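Tratier kitchen pack, first week with it

Jul 19, 2018

Quick one, I'm supposed to be doing other stuff. But three people have mailed asking if the Tratier kitchen pack is worth the money so I'm writing it up while it's fresh. Paid for it myself, no freebie, no discount code at the bottom.

What it is — a set of simulated kitchens plus a robot arm model you can drop in them, and a bunch of ready made tasks. 138 tasks on the box list (there's no box, it's a download). You get 11 kitchens. License is 252 dollars for one seat, one year. I had the old Caretti bundle before this and it was cheaper but the drawers never worked right and support just stopped answering in November.

Install

Fine. Took about an hour with the download, which is huge. The installer wants its own folder and sulks if the path has a space in it. Cost me twenty minutes, so now you know. After that it found my graphics card and ran. No dongle, no login every time you start it, thank god.

The docs are thin. There's a decent getting started page and then you fall off a cliff. The forum is better than the docs. Somebody there called Srivastava's arm settings the ones to start from (it's a preset in the menu, third one down) and yes, use those. The default settings make the arm jerk like it's been stung.

The microwave tasks

This is what I bought it for. Plates in and out of a microwave is a nasty little job for an arm. Tight opening, door in the way, thin rim to grab, back wall waiting for you. Most packs skip it or give you a big open box with no door.

Here the doors are real parts with a hinge, and you can start a task with them open or closed. I've been starting with them open and only working on the plate. You can also pick whether there's food on it. I did some with a bare plate and some with the potato (I think it's a potato).

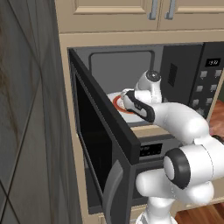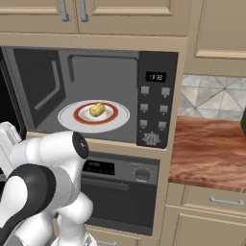 How it did

Out of 51 tries with the bare plate I got a clean lift on a bit over half. Not great not awful. That's my controller's fault more than the pack's. What I like is that the failures make sense. Clip the edge of the opening and the arm stops dead, it doesn't slide through the wall like in Caretti. Grab the rim too close to the end of the fingers and the plate tips. That's what my real one does too.

With food it gets worse, and it should. The potato rolls a bit if you tilt. I wish you could change the weight of it without editing a file by hand, there's no slider. Same for how slippery the plate is.

Reaching in from the side is still the best bet for me. Coming straight at the front the elbow ends up somewhere stupid, every time.

Stuff I didn't like

The lighting is flat in a couple of the kitchens and you can't move the lamps, only make them brighter or dimmer.

Saving. It saves each run in its own format and the export tool is slow, like go make lunch slow. Also it once wrote over a run with the same name and didnt ask. Name your runs.

One seat means one seat. I wanted it on the laptop too and had to release the license on the desktop first, then wait.

And no update plan that I can find. The page says more kitchens are coming, one called Nallolville with a bigger stove, no price, no month.

Would I buy it again

Yeah. If you only need drawers and cups, get something cheaper, there's plenty. If you want doors that behave and tight spaces it's the best I've tried at this price. They do a two week trial — use it, and test the export before anyhting else.

Will post the controller settings when I've cleaned them up. Comments are open but I'm slow this week.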